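Counting the hours: how a block-release apprenticeship in broadcast engineering is put together

The first thing an apprentice at Pekell is issued is a logbook. It has numbered pages, a column for the supervisor's initials and a column headed "unit", which refers to the competency the hours will be claimed against. Hours that cannot be matched to a unit are still entered, but they do not count.

Pekell runs playout and transmission maintenance for regional television and radio from a site on the edge of Todton. It has taken apprentices for nine years. The current program lasts three years and leads to a trade-level qualification in broadcast and communications systems, delivered jointly with Setesley, the college that supplies the off-the-job training. Applicants need a Year 12 pass in mathematics or an equivalent bridging unit. A driver's licence is listed as desirable and becomes compulsory in second year, when site visits begin.

For the last intake there were 400 applications. The first cut was made on paper, by eligibility alone, and the second by a timed exercise in which candidates read a signal flow diagram and marked the points where a fault could produce a given symptom. No prior knowledge of broadcast equipment was assumed. After interviews, 23 people were offered places.

Renata Cisternas, who manages the program, designed the exercise after reviewing several years of withdrawals. Most of the apprentices who left early had performed well at interview and poorly in the first wiring assessment. "The interview was selecting for people who could talk about the job," she says. "We have kept it, but it carries less weight."

The structure

Training is delivered as block release. Apprentices spend ten weeks on site followed by two at Setesley, repeated through the year with an adjustment for the summer break. Day release was used for the first two intakes and dropped. The playout roster runs on twelve-hour shifts, and a fixed college day each week meant that an apprentice was absent from the same part of the roster every time, usually the part in which the maintenance window fell.

Logged hours are divided into supervised, assisted and independent work. A minimum of 1000 hours must be recorded in the supervised category before any independent work is permitted on equipment in the transmission path. The threshold is Pekell's own and is higher than the qualification requires. Danang Menon, the senior maintenance engineer, regards it as conservative for some people and correct for the group. He signs off the final 50 hours himself, usually on overnight shifts, when planned outages can be taken with the least effect on viewers.

First year covers electrical safety, cable termination, test and measurement, and basic networking. Second year moves to video and audio over IP, timing and synchronization, and radio frequency work. The third is split between a specialization and a workplace project, assessed by written report and oral examination.

Timing and synchronization has the lowest first-attempt pass rate of any unit, at 73 per cent. Lai-ching Yen, who teaches it at Setesley, attributes this to the order in which the material used to be presented. Apprentices met precision timing protocols before they had enough practice with conventional reference signals to understand what the protocols were replacing. The unit was resequenced in June and the results of the new version are not yet available.

On shift

Man-lok Huang is in the second year of the program. He came to it from a warehouse job, having completed one semester of an electronics degree. On a Thursday in his current block he starts at 6 a.m. with the handover, reads the overnight fault log, and checks alarms against the list of those already acknowledged. The morning is given to replacing a failed power supply in a rack that has two, which allows the job to be done with the equipment in service. The change is written up before he begins, checked by the shift engineer, and closed out afterwards with a photograph of the rear of the rack.

He finds the documentation heavier than the manual work. A twenty-minute replacement can generate an hour of paper, some of which is duplicated between Pekell's maintenance system and the college portal. Cisternas acknowledges the duplication. A common export format has been agreed with Setesley, and the remaining question is who pays for the portal change.

Pay is set as a percentage of the qualified technician rate, rising at each anniversary provided the units for that year are complete. Tools are supplied. Travel to Setesley is reimbursed per kilometre, and apprentices who live more than 80 kilometres from the college may claim accommodation for the block.

After completion

Completion does not guarantee a position. In practice most graduates are offered one at Pekell, and several have gone to Sin, a smaller company that builds outside broadcast vehicles and recruits for the same skills. Teodor Munteanu made that move a year after qualifying. He says the fault-finding transferred directly, while the installation standards were different enough that he had to relearn his labelling.

Applications for the next intake open through the Setesley website. The timed exercise is held on site at Todton, and candidates should bring photo identification and a non-programmable calculator.
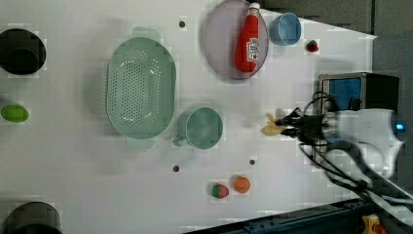
Robot arm and tabletop objects, viewed from overhead.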